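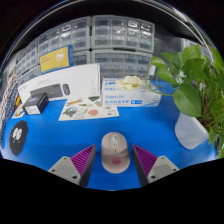 The last word, at 600 words or fewer

Reading time: 2 minutes
Print | E-mail this page

Nuala Keane has written death notices for the Gutville paper long enough to have opinions about the word "peacefully".

"Families like it," she says. "I had one man who went while shouting at the football. His daughter still wanted peacefully. I gave her suddenly and we shook hands on it."

She works from the back bedroom, mostly by phone, and mostly before lunch. People ring in the morning, she finds, once they have been up all night with the photo albums. The first call tends to be dates and spellings. The second, an hour later, is a sister with different dates and spellings.

The limit is 600 words, though most notices run to 117 or so before anyone has mentioned the dog. Dogs go in. So do allotments, bowls trophies and, once, a caravan that was listed between the grandchildren and a surviving brother.

"He was very put out, the brother. He felt he should have been above the caravan."

Order is where the trouble lies. Second wives, stepsons, the cousin in Dunura who paid for the flowers: all of them read the notice with a ruler. Keane once rewrote a single sentence 6 times for a family who were, by the end, speaking only through her.

Mathis Poulain, who edits the page, is fond of her copy and less fond of its length. "She sends me a life and I have a space the size of a beer mat," he says. He has cut hymns. He has cut a whole career in drains. He has never, he insists, cut a grandchild, although in June one turned up in the wrong family and he had to telephone two houses before breakfast.

Has she written her own? She has, and it is in a drawer, with instructions.

"No peacefully," says Keane. "And Mathis isn't to touch it."

Poulain says he has seen it and it is far too long.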